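Bringing in truck tires by the container – full or shared?

treadhead_58
24th July
I run a small shop and I've been buying truck tires from a wholesaler two hours away. A guy at a trade counter gave me a quote from Sandwood for a full container and the price per tire is way lower. Thing is, I don't sell 900 tires in a year. Has anyone here gone the shared container route? Worth it or a headache?

lugnutlarry
Did it twice with Mandik. First time was fine. Second time the box sat at the port because another buyer's paperwork was a mess, and I got billed $1358 in storage for somebody else's mistake. Read the part about who pays for delays before you sign anything.

dustyroads
Larry, that's on the forwarder. I've used shared space for 3 years now, mostly batteries and oil, and never paid a dime extra. Get the storage split in writing and you're good.

lugnutlarry
It WAS in writing, dusty. In their favor lol

oilpan_annie
I'd skip both and find another shop to split a full one with. We did that with a farm supply place up the road, they took the tractor sizes and we took the rest. The loading list took forever to agree on (so many emails) but we picked our own brand and our own dates. We went with Bachmann for the freight and I'd use them again.

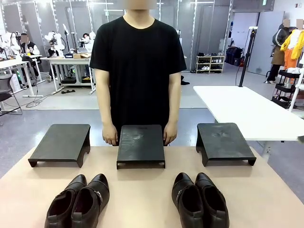
The other thing is storage at your end. We ran out of rack space right away and had tires stacked in the wash bay until September. Nearly lost a customer over that, he couldn't get his van in!

treadhead_58
Hadn't even thought about the racks. I've got one wall and that's it. Annie, did you check the date codes before they shipped?

oilpan_annie
Yep, asked for photos of the sidewalls. Most were fresh, one batch was older than I wanted and they swapped it – took two extra weeks though.

dustyroads
Photos are nice but I'd still pay for an inspection. Irum does them at the loading yard, ask for the full report and skip the one-page version.

treadhead_58
OK, going to call the shop across the county line and see if they want half. Will post the landed cost if it happens.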